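My trade project: what import duty does to a small shop

I picked this topic for a pretty selfish reason. My Saturday job (well, it was a Saturday job until they changed my hours) is at Gumard, which sells kitchen bits, bedding and whatever else comes in cheap, and in February the prices on half the shelves went up in one go. Customers kept asking me why and I had no clue! So when our tutor, Lesia Pasichnyk, said we could write about any part of trade policy as long as we talked to real people, I went straight to my manager.

What I wanted to find out

My question was who pays when a tariff goes up. The textbook says it gets shared between the seller abroad, the importer, the shop and the customer, and how it's shared depends on how easily each of them can walk away. That's fine on a diagram. I wanted to see it on invoices, with all the messy extras (storage, port handling, the agent's fee) that the diagram leaves out.

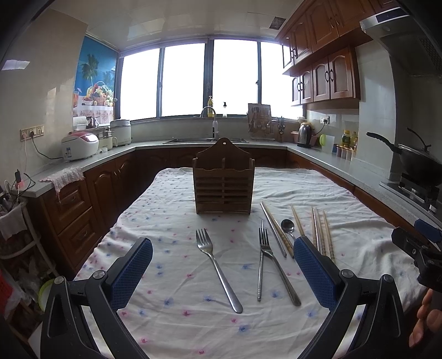 How I went about it

I talked to three businesses. Gumard is the shop. Drolex is the wholesaler that supplies it and brings in the containers. Dlamini is a customs agent, a family firm with two desks and a very loud printer, and they were the most helpful by miles. I'd sent them a stiff little email expecting to be ignored and got a phone call back the same afternoon.

I asked all three the same things. What did you pay before, what do you pay now, and what did you do about it? Drolex let me look at one invoice from before the change and one from after, for the same sort of mixed household goods, as long as I didn't copy out the supplier's name. The duty on the first was £390. On the second it was £900. I had to ask twice because I thought I'd misread it.

What the importer told me

I'd assumed Drolex would simply stick the extra on their prices. They did put most of it on, but it took them a while to get there. They had stock in the warehouse from before the change and sold that at the old price to keep their regulars happy, and they tried to get the factory to knock something off. The factory offered a discount of £200 if they ordered a bigger load next time, so they were being asked to spend more in order to save a bit. They took it in the end and they're still not sure they should have.

The thing that really annoyed them was the notice. They say the goods were already at sea when the new rate was announced, so they'd agreed prices with shops on the old figures and had to swallow the difference on that load. Dlamini said they'd had the same complaint from most of their clients, and spent weeks explaining commodity codes to people who were cross before they'd even sat down.

What happened in the shop

Gumard didn't raise everything by the same amount, and I hadn't expected that at all. My manager left the cheap everyday things nearly alone, as people remember what a pack of spoons costs, and put more on the things you only buy once in a while. She also stopped ordering a couple of slow lines. So some of the tariff turned up as a higher price and some of it turned up as a gap on the shelf, which doesn't get counted anywhere as far as I can tell.

She had looked at switching to Nulwood, who make wooden kitchenware in this country. Their stuff is lovely, but even with the new duty added the imported version came in cheaper, so she stayed put. 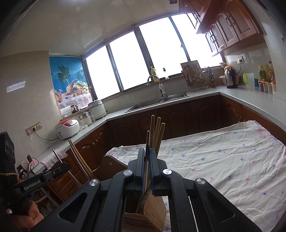
A light wooden utensil holder with tall wooden sticks standing in it.

What I'd do differently

I only saw two invoices from one importer, so please don't take my figures as typical. I'd also have liked to speak to someone at customs, but I left it too late and the form I filled in went unanswered. And I should have recorded my chat with Dlamini instead of scribbling, as there's a whole page of notes on valuation rules that I now can't read.

If I carry this on next year I'd like to follow a single product from the port to the till and write down every charge on the way. Drolex have said they're up for it, provided I come in their quiet season.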